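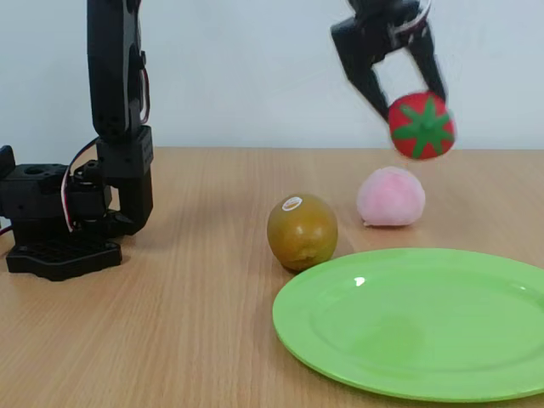 Visit to the Drekent worktop mill, Tultham
February 2021

The Drekent mill sits on the Hokbridge road, on the far side of the level crossing, and makes solid and veneered tops for tables and kitchens. Visitor numbers were limited to four and masks were worn throughout. Sunil Sikder, who runs the drying and finishing side, took us round in production order, starting at the timber yard.

Boards arrive air-dried and are stacked on battens under an open-sided roof. They then go through one of two kilns. The target is 7 per cent moisture at the core, measured with a pin meter on sample boards placed at the front, middle and rear of the load. Readings are written on a card clipped to the kiln door and copied into the office system at the end of the shift. I asked whether the rear of the load lagged behind. It does, and the fans are reversed at set intervals to even it out.

After the kiln the boards rest for several days before machining. They are ripped, planed and sorted by colour on a long bench under daylight tubes. Sorting is done by eye. Tops are glued up in a heated press in blanks 3000 mm long, and most are trimmed to 2830 mm after sanding. The offcuts go to a chopping board line run by Iyer, a tenant firm in the next unit — we could hear it but did not go in.

Sanding is in three grits on a wide belt machine. Dust extraction was good, though the floor near the outfeed was slippery and could do with a mat.

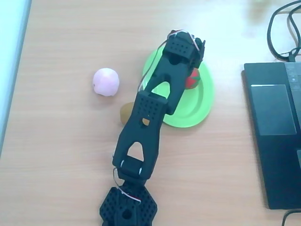

Finish was the part I had come for. Drekent offers hard wax oil, a water-based lacquer and a soap finish, and most of the orders at present are for pale timber with as little yellowing as possible. Oil deepens the colour on the first coat. The lacquer holds it closer to the bare wood but is harder to patch. Light tops are also unforgiving, in that any uneven coat is easy to pick out, and Sikder prefers to check samples at more than one angle. I had always looked at panels at a low angle only, so this was new to me.

Each finished top is given a number, and the last one wrapped while we were there was 2477. Wrapping is paper first, then cardboard edges, then film. Tops are stored flat on bearers.

Two points were left open. The mill has no figures yet for the soap finish under hot pans, and the lead time for ash was quoted differently in the office and on the shop floor. Sikder will confirm both by email. Parking is at the rear — the front gate is for lorries only.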